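How Cloth Is Made

Cloth is a flat material made from threads. Your shirt, your socks and the curtains at home are all cloth, but they are not all made in the same way.

Fiber comes first

A fiber is a very thin strand. Cotton fibers grow on a plant. Wool fibers grow on sheep. Polyester fibers are made in a factory from melted plastic, which is pushed through tiny holes and then cooled.

From fiber to yarn

One cotton fiber is short and weak. When many fibers are pulled out straight and twisted together, they grip each other and form yarn. More twist makes a harder, stronger yarn. Less twist makes a soft, fluffy one.

Weaving

Woven cloth has two sets of yarn. The warp runs the long way and is held tight on a loom. The weft goes across – over one warp yarn, under the next. A small practice loom might hold 226 warp yarns. A wide factory loom might hold 1,722 or more.

Knitting

Knitted cloth is made of loops. Each row of loops is pulled through the row before it. Loops can change shape, so a knitted sock stretches over your heel and then springs back.

Color

Yarn can be dyed before or after it becomes cloth. If fibers of different shades are mixed before spinning, the cloth looks speckled. This is called a heathered color. Gray is a common one, and it is used for sweaters and also for things like storage bins.

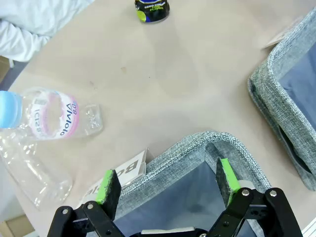 Try it yourself

Cut 9 strips of paper and lay them side by side. Tape down the top ends. Weave another strip over and under, then start the next row the opposite way – under and over.

Words to know

Loom: a frame or machine that holds the warp tight.
Weft: the yarn that goes across.
Dye: a substance that colors fiber.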